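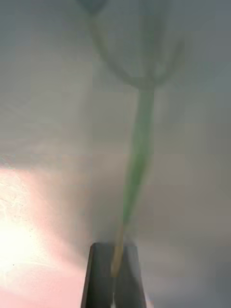 Artificial flower, stem end

Home leave visits – how many churches is too many?

Marion Rennie
16 Dec 2021
Our church in Jukley supports a couple who have been in Ziltia for nine years. They are due back in the spring for home leave and their sending office has passed round a draft list of visits. There are 44 supporting churches and groups on it. We have been asked to confirm which Sunday we want.
I looked at the list and felt tired on their behalf. They have two children, one of them starting secondary school while they are here. Has anyone been on either side of this, and what would you say is a fair thing for a supporting church to ask?

wyule
We had this with our own mission partner a while back. We asked for one Sunday morning, a lunch afterwards and nothing else. She told us later it was the easiest visit she did. Other places had her doing the school assembly, the youth group, the midweek prayer meeting and a coffee morning with the same slides each time.
Wilma Yule

Signe Þórarinsdóttir
I was on the other side for eleven years. The number of churches matters less than the driving. On our last home leave we did 718 miles in one week because nobody had put the dates on a map. Four of those visits could have been done from one house if the churches had spoken to each other.
So my first suggestion is to ask the office for the names of the churches near you and offer to share a weekend.

Marion Rennie
Thank you, that makes sense. There are two others within half an hour of us and I don't think we have ever had any contact with them. I'll ask.

oldharmonium
I'm going to disagree a bit. Our people give every month, some of them out of a state pension, and they have been praying for a family they have met once. It isn't unreasonable to want to see them and ask some questions. A church that hasn't had a visit for five years tends to stop giving. I have seen that happen twice.

Signe Þórarinsdóttir
I don't think anyone said it was unreasonable. We wanted to see people too. But home leave is meant to include rest, medical appointments, language exams for some and a report to the office. We came back from one leave more worn out than when we left, and I was no use to anyone in Stestis until the rainy season.

oldharmonium
Fair enough. I'd still say the smaller churches are the ones that get dropped when the list is cut. The big ones with a car park and a projector keep their Sunday.

B. Cruickshank
That last point is true. We are a congregation that meets in a school dining hall and we were dropped last time with a very polite letter. We asked if we could have a video call instead and it went well enough. The sound went in the middle but people stayed. The older members liked being able to see the kitchen in the background and asked more about the cooker than about the work.
What I would not do is ask for a call and a visit and a recorded message for the children's service. Pick one.
Beathag Cruickshank

Tâm Ông
I grew up as the child in the back of the car on these trips, so this is a view from there. My parents never minded the speaking. What I minded was being asked to stand at the front in costume and say something in the language. I was ten and I had been told it would be just the once. Please ask the children before the service, away from the parents, and take the first answer.
Also if there is a lunch, something plain for children helps. We were given a lot of curry by people being kind, and we came from a place where nobody eats curry.

Marion Rennie
Tâm, that is very useful. I know for a fact that someone here has already suggested the costume idea. I will pass on what you said without your name.

wyule
Some practical things from our list, in case they help.
Ask what they need to borrow. A car seat, winter coats and a printer were ours.
Send the order of service a week ahead and say how many minutes they have. Ours was told "as long as you like", then got looks at twenty.
Pay the mileage on the day, in an envelope or by transfer before they leave. Don't make them fill in a form for it.
If they are staying overnight, give them a room with a door and say what time breakfast is. Tell them they can go up early.

pewnumber9
We always put ours in a guest house. Griffiths, round the corner from the church, gives us a fair price. I know people feel it's colder than having them at home but every speaker we have had has said yes to it when given the choice.

oldharmonium
I would be sad to lose the staying in homes. Some of our longest friendships with mission families came from somebody's spare room. But yes, give the choice.

Signe Þórarinsdóttir
Agreed on the choice. We liked homes when we were two and guest houses once we were four.

B. Cruickshank
Marion, when are they going back? If it's late in the year there might be room to spread the visits out. Ours did hers between May and September with July left completely blank, and she guarded it.

Marion Rennie
They fly at the end of September, so that could work. I'm going to write to the office and say we will take any Sunday, that we are happy to share with the other two churches, and that we don't need a midweek meeting. I'll ask about July as well, though I expect that is for the family to decide.
Still not sure what to do about our Saturday breakfast group, who have already booked a hall.

wyule
Unbook the hall. They can come on the Sunday like everyone else.

oldharmonium
Or have the breakfast and show the last newsletter. Half of them won't have read it.

Tâm Ông
My father would have gone to the breakfast. Ask, but don't put it on the printed programme first.

Marion Rennie
It's on the printed programme. I'll see if they can be stopped before it goes out.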